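# A morning at the Potby open day

I'd been looking forward to the Dendomon open day since January, and it was worth the early train! The company sells a kitchen practice kit for two-armed robots: a simulator, a stack of household tasks and a scoring tool. We use something older at Lustthorpe and I wanted to see if a switch made sense.

Doors opened at 9, coffee was strong, and by half past I was at a desk with a controller in each hand. They run sessions of 60 minutes with 4 desks going at once, so you get proper time on it – no peering over shoulders.

The kit ships with 400 tasks, nearly all of them kitchen chores. I went straight for the sink set because that's where our own simulator falls down. Reaching into a basin means coming in over the rim at an awkward angle, and in our old setup the fingers snag on the edge or pass clean through it.
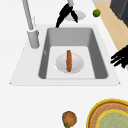
I had the plate-and-sausage layout, a white plate in the bottom of the basin with one sausage lying across it. You can go for the food first or try to lift the plate with the sausage still on board. I tried the second way, naturally, and lost it twice (the sausage rolled off, very convincingly, and I laughed out loud). Going for the sausage first worked on my next try.

What I liked most was how easy it is to change a layout. You open a plain text file, move the lime or swap the plate, and reload. Ours takes an afternoon. The scoring tool also keeps every failed run, and you can play any of them back at half speed.

A few grumbles. The faucet is just scenery, so no water yet. The matte gray surfaces look a bit plain next to the food, and the manual skips over how to bring in your own arm model. The team told us a new chapter is coming.

After lunch they showed the Gaillard add-on, which puts 2 operators in the same kitchen, one arm each. Great fun, and harder than it sounds. My partner and I spent most of our turn bumping elbows over the counter.

I've asked for a trial license and will post our own numbers once we've run the sink set at Lustthorpe.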